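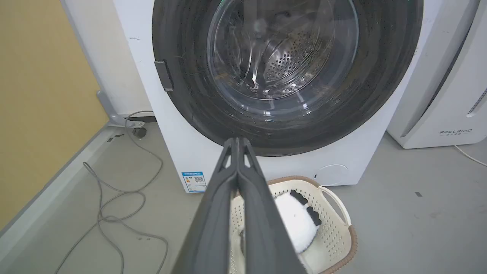

The Case Against the Quick Wash

My washing machine has 14 programs, and I use two of them. I suspect most people are the same. The dial or the panel goes on offering wool, sports, baby, mixed, dark, down and something called "refresh," and we go on pressing the same button we pressed last time. More and more, that button is the one marked quick.

I have doubts about the quick wash. I have had them for years, and they got worse last November, when I moved into an apartment in Anwood where the machine came with the lease. The leasing company, Arell, left a laminated card on top of it recommending the short cycle "for everyday loads." No reason was offered. I assume the reason is that short cycles sound modern, and that nobody at Arell has to sleep on my sheets.

What is an everyday load, anyway? If it means a shirt worn to a desk for a few hours, fine, give it a short spin through some water and hang it up. I have no quarrel with that. But look in the average laundry basket. Mine on a normal evening holds socks, a dish towel that has mopped up more than it should have, gym clothes, and usually something fluffy that somebody wanted cleaned in time for bed. These things don't have the same kind of dirt in them. Thick, fluffy fabric soaks up water slowly and lets go of soap even more slowly. Put it through a hurried rinse and it comes out smelling of detergent, which we have been taught to think of as the smell of clean.

That is my main complaint. We judge laundry with our noses, and the people who sell us detergent know it. Famum, the brand my local store stacks by the door, now has a bottle that promises "clean in minutes." I bought it. I used it for seven weeks, because I try to be fair. My towels smelled like a hotel lobby for a day and like a pond by the second shower. I went back to plain powder and a long cycle, and the pond went away. I realize this is one household and proves very little. Still, it's more evidence than the bottle gives.

The usual defense of the short cycle is that it saves energy. I used to accept this without thinking. Then I read the manual, all the way through, including the table at the back that is printed in type meant for ants. On my machine the long eco program uses less electricity than the quick one at the same temperature, and it takes a load more than four times as big. It gets there by being slow. The quick wash on mine is meant for a drum that is mostly empty, and I have never met anyone who runs it that way. We stuff the thing full, press the fast button, and then wonder about the gray socks.

And what do we do with the time? Alemayehu, the appliance shop on my street, had a sign in its window this spring saying a fast machine would give you back 2,000 hours of your life. I stood there trying to work out where that number came from. A washing machine doesn't need me to watch it. When it runs for three hours, I haven't lost three hours. I have lost the minute it takes to load it and the minute it takes to empty it, and those minutes are the same on every program. If there is a real thief of time in the laundry, it's the folding, and no one has put a button on the front for that.

I will grant the other side something. People who share machines in a basement can't tie one up all evening, and a parent with a favorite toy to get back before bedtime is not going to be won over by a table in a manual. There are nights for the fast button. My objection is to its becoming the normal setting, the one a landlord prints on a card.

There is also the matter of the machine itself. Run nothing but short, cool cycles and the residue has to go somewhere. Wipe a finger around the inside of the rubber door seal, down at the bottom where the water sits, and see what comes back. Then open the little round filter cover, if your machine has one at the front, with a shallow tray under it. I did both in my first week here. I found a hair tie, a coin, and a gray paste I would prefer not to describe. A hot maintenance wash with nothing in the drum took care of most of the smell, though I had to run it twice.

I have since put the laminated card in a drawer. The machine runs in the evening on the long program, with the bathroom door shut against the noise, and I hang everything up before I go to bed.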